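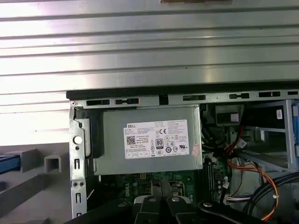
Wed 7 July - Dell desktop, open case

Took out the old machine from the Maser shelf to see what we can keep for parts. Power supply is a Dell with the 80 PLUS badge on the label. I did not test it yet.

Both black memory slots are empty. Ourania thinks the memory went to the Musach computer in November, I could not find a note of it. 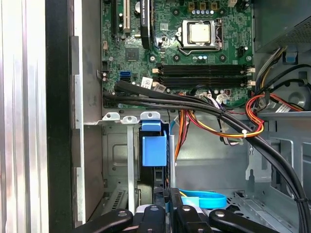
The processor stays in its socket until we have fresh paste. Please do not touch the lever before that.

Hard drive sits in the blue plastic carrier. Iason says some 68 folders from Manolakis must be copied before we wipe it.

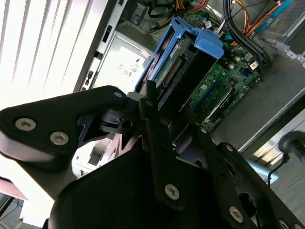
I would like to do the copy first and the cleaning after. The SATA cable is light blue, keep it together with the drive.

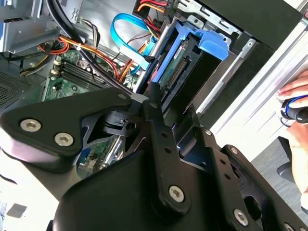

Screws go in the jar lid, not on the bench. Still to ask: do we have 2 spare memory modules?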